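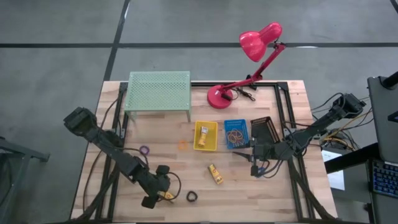 Fig. 1. Worktable with two trays, a raised rack and a red desk lamp.

Workspace Organization, Unit 4: Trays, Racks and the Small Stuff

Welcome back! Today is my favorite unit in the whole course, and yes, I know I said that about drawer dividers too. We're leaving cabinets behind and getting down to the tabletop, where most of the daily mess happens and where a couple of cheap trays can change how a whole afternoon goes.

Keep Fig. 1 next to you while you read. I'll come back to it several times.

1. One tray, one kind of thing

The blue tray in Fig. 1 holds rubber bands, orange and brown ones, in a bundle. The yellow tray beside it has one small box standing in it. Two colors, two contents, and you can tell them apart from across the room without reading a word. I love this! Color is the fastest label there is, and it works for people who left their glasses at home (me, most mornings).

The usual mistake is the mixed tray. Somebody drops a pen in with the rubber bands, then a key, then a battery, and by October you have a junk drawer with no drawer around it. If a stray item has no tray, give it one or move it off the table.

2. Standing or lying?

A small box can lie flat or stand on end. Look at the one in the yellow tray: it stands upright. Standing boxes take up less of the tray floor, and you can pick one out with two fingers. They also tip over more easily, so a tall, thin box does better with a neighbor on each side. Try both ways at home before you settle.

3. Going up

The light green rack at the upper left has thin legs and a top with round holes. A raised rack gives you a second level – things on top, things underneath – on the same patch of table. Students always want to fill both levels right away. Please don't! Leave the lower level free for a week and see what ends up there. That tells you what you were missing.

Perforated pieces are great in general. The black container to the right of the blue tray has small holes too. Crumbs and dust fall through holes, so wipe underneath now and then.

4. Light

A desk lamp belongs at the back or the side, with the base where your elbows never go. Then do something about the cord. A loose coil behind the base is fine as long as it stays at the back edge. Once it creeps forward it will catch a tray, and then you're picking rubber bands off the floor. (Concrete is easy to sweep. Carpet, not so much.)

Exercise for next time

Belmiro Godinho's old handout, which many of you picked up in the Postgate room, suggests emptying the whole table first. I like a gentler start:

Pick one corner of a table you use every day.
Sort what's on it by kind, before you go looking for trays.
Give each kind a tray, a lid, a saucer, whatever you have.
Use it for 4 days without changing anything.
Write down what landed in the wrong place, and bring your notes to room 162.

Half a page is plenty. Sketches are very welcome, the messier the better!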